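How I Sort Out Our Home First Aid Box (and Keep It That Way)

November 1, 2019

I went looking for a bandage last May and found 66 of them, most stuck to each other, in a shoebox with a dead thermometer and a tube of something so old the label had rubbed off. I stood there at the bathroom sink with a bleeding thumb and thought, okay, enough! So I bought a proper box and gave the whole business an afternoon. I've redone it once since then and it took me maybe twenty minutes, so the hard part is only the first time.

What you need

One box with a lid that clips shut and a few dividers inside
A clear table, bigger than you think
A trash bag
A marker and a scrap of paper for your shopping list

Step 1: Dump everything out

And I mean everything. Go get the stuff in the kitchen drawer, the glove compartment, your old gym bag, the bottom of the stroller. I found a full roll of tape in with the Christmas ribbon. Put it all on the table and don't sort yet, just get it in one place.

Step 2: Toss what's no good

Check dates on creams, wipes and anything sterile. If a wrapper is torn or has gone yellow and crackly, out it goes. Old medicines I keep separate and take to the drop-off bin at the pharmacy. I lost about half my pile at this point, which hurt a little (I'm a keeper by nature).

Step 3: Pick your box

I looked at a big Stöckli one with lift-out trays and it was lovely, but it wouldn't fit on our shelf. The Fernonell had no dividers at all, and I know myself, it would have been a shoebox again by summer. What I wanted was a see-through lid, a handle on top and walls inside that keep things from sliding around. Give it a wash with dish soap before you fill it, and let it dry with the lid open.

Step 4: Give each compartment one job

Mine has three sections and I fill them like this. Gauze gets the left side, because it's the bulkiest. Stand the folded pads up on their edges like files in a drawer – you can pull one out without the rest coming along. Don't cram them in so hard that you need two hands to get one loose. The skinny section in the middle is for tape and anything small and round.

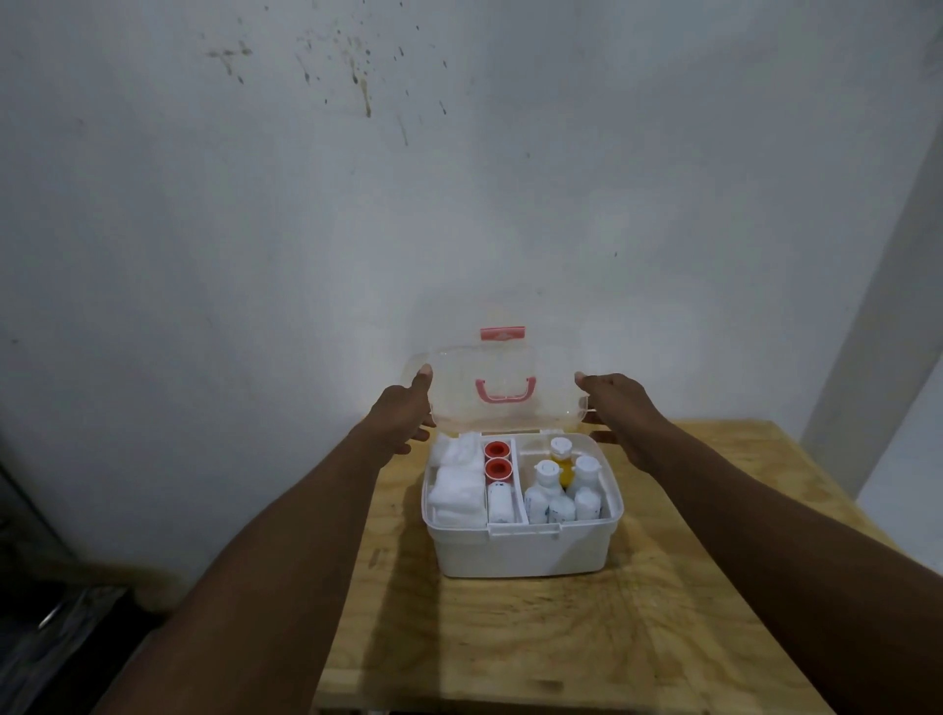
Gauze on the left, tape rolls down the middle.

Lay the tape rolls flat so you see the centers, and fold over the end of each one before you put it away. Please do this. I have spent far too much of my life picking at tape with a fingernail. Small containers go at the front of the same section, standing up, where you can grab them fast.

The last section is for whatever your household goes through most. With us that's four small bottles, a yellow one and three white ones. If you've got toddlers or a dog or a husband who cooks, yours will look different, and that's fine!

Step 5: Do the lid test

Close it. If the lid bulges or the latch takes a shove, take something out. Then pick the box up by the handle, walk down the hall with it and open it again. If the little stuff has wandered into the wrong section, you have too much empty space, and a folded cloth tucked in the gap will fix it.

Step 6: Find it a home

Ours lives in the hall closet, up high, next to the flashlight. Bathrooms get steamy and that's hard on paper wrappers. Tell everyone in the house where it is, and then tell them again.

Extras go in a zip bag behind the box. I get refills from Dudari when they have a sale on, and I write what I'm low on right on the bag with the marker. Next up is the car kit, which is currently a Grultum lunch bag with one glove in it.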